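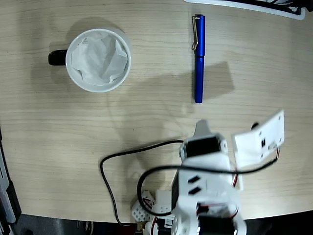
Irnik 小区业主代表例会纪要

时间:10月,晚7时
地点:Irnik 小区活动室
出席:各楼业主代表、物业公司 Plaltari 项目负责人、电梯维保单位 Trilen 代表
记录:业主代表组

一、上次会议事项跟进
1. 地下车库入口照明已更换,物业提交了完工单,代表无异议。
2. 3号楼门禁仍有刷卡无反应的情况。物业答复读卡器配件已订,到货后安排更换,更换前门岗负责登记放行。

二、2号楼电梯
Trilen 代表通报,2号楼电梯停层不平,原因是制动部件磨损,建议更换。代表问及费用和停梯时间,维保单位答复配件在合同范围内,人工另计2000元,停梯一天。有代表提出该楼老人较多,停梯应避开上午买菜和看病的时段,当天物业须派人帮忙提重物。会议同意更换,人工费从公共收益中支出,物业提前在各单元张贴通知。

三、自行车棚
现有车棚长期停放无人认领的旧车,新车没有位置。讨论中有两种意见:一种主张统一贴条,限期清理;另一种担心误清外出住户的车辆。最后定为贴条后公示14天,到期仍无人认领的,移到地下室暂存,暂不处置。电动车充电桩的位置争议较大,靠近1号楼的住户不同意原方案,物业重新画图后下次再议。

四、供暖前准备
物业计划本月完成管道试水。试水期间家中需留人,顶层住户注意排气阀。去年漏水的几户由物业逐户上门复查,结果报业主代表组。代表要求试水通知写明具体时段,不能只写“白天”。

五、绿化外包
现合同年底到期。物业推荐续签原单位,代表认为夏季修剪不及时,要求至少再找一家报价。Phí 园艺曾来小区看过现场,物业负责联系,请其提交书面报价,与原单位的报价一并公示。

六、其他
1. 快递柜占用消防通道一事,物业与快递柜公司协商移位,尚无结果,继续跟进。
2. 活动室晚间使用须登记,离开时关灯关窗。
3. 有代表反映楼道堆放纸箱,物业先口头提醒,再发书面通知。

会议于晚9时结束。下次例会时间另行通知,充电桩图纸由物业会前发到代表群。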